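Bench notebook, Cutside shop, back room
October, started 9:40 am

Equipment plan for next year. I want this written down before the request goes in, so we are all arguing from the same page.

Where we stand: one arm, one perforated table, one maple board bolted down as the work surface. The Travis cell is still at the other building and is not coming back to us before spring, so I am leaving it out of everything below.

Money: 4000 total for the bench side. That has to cover tooling, surfaces, spares and freight. The arm service contract comes out of a different line and I checked that it is already paid. Anything left over at year end goes back, so no point in saving it.

Quote from Solheim came in at 3119 for the tooling package. It includes:
- two suction tools, one narrow, one wide
- a quick-change plate for the wrist
- fittings and hose
- a box of spare cups, mixed sizes
Freight is included. Lead time is 7 weeks from the order, and they will not start the clock until they have a signed form. A verbal OK does not count, we learned that with the last order.

That leaves 881. Out of that I want a second work board, a set of clamps and some more test pieces. I have not priced the boards properly yet. Tumley has cut board for us before and the edges were square, so I will ask them first.

Went out to the bench to check reach and mounting before writing up the surface part.

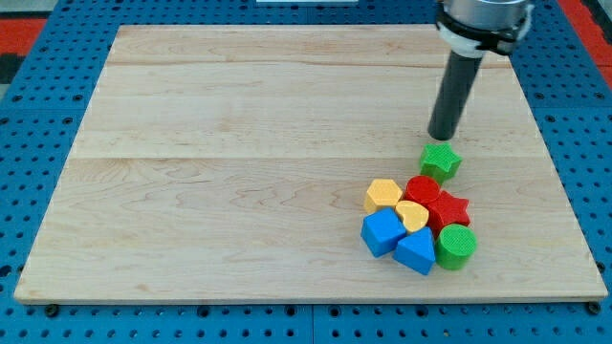 Tool over the green star. Shape blocks on the maple board, blue table under it.

Notes from the bench:

The board is good. Flat enough that I can't rock a straightedge on it, and pale, so all the block colors stand out from it. I would buy the same thing again. What I don't like is having only one. Every time somebody wants a different layout, the board gets unbolted and the next person has to find zero again. With a second board, one could stay put for the block work and the other could be drilled for fixtures. Same outside size, same bolt positions, so they swap.

Most of the board is open when the blocks are kept in a group on the right. I was going to ask for a bigger surface and I am dropping that. We have plenty of room, we just don't use the left side. Cross that off the list and put the money on clamps.

The textured tops on the blocks are the thing to settle before ordering cups. Solheim lists a soft cup and a firm one, and the box they quoted is mostly firm. A cross-hatched face may leak with the firm ones. I don't have numbers on this. Asked them by email whether they would swap half the box for soft at the same price. No reply as of 2:15 pm.

The stars are the other question. Less flat area to work with than the cylinders or the cube, and the wide tool in the package might be too wide for them. Need to measure the top face across the middle and compare it with the drawing in the quote. If the wide one doesn't fit, it is still useful for box lids and flat stock, so I would not take it off the order, but the narrow one should be the one we buy spares for.

Test pieces: the shape blocks are cheap and they do the job. I'd like a second set so a chipped one doesn't stop work. Also want a few things that are not toys, small cartons and bottle caps, which we can mostly get out of the recycling for nothing.

Things I looked at and am leaving out:

Second arm. Not at this budget, and the bench circuit would need work first.

Powered gripper with fingers. Solheim has one, but it would eat the whole 4000 and then some. Put it on the list for the year after.

New table. The blue one is fine. The holes let us mount anything anywhere and I haven't run into a layout it couldn't take.

Draft split as of this afternoon:
Tooling package, 3119
Second board, get price from Tumley
Clamps, 12 of the short ones
Second block set
Rest held for fittings

To do:
- measure star tops and write the figure in here
- chase Solheim about the cups
- send Tumley the board drawing with bolt positions marked
- find the signed form from last time and copy the account code off it
- check whether the quick-change plate moves the tool tip down, and by how much. If it does, the safe height in every saved program has to be raised before anyone runs one

The last item needs doing before the order, so I'll pull the plate drawing tomorrow morning and put the offset on the next page.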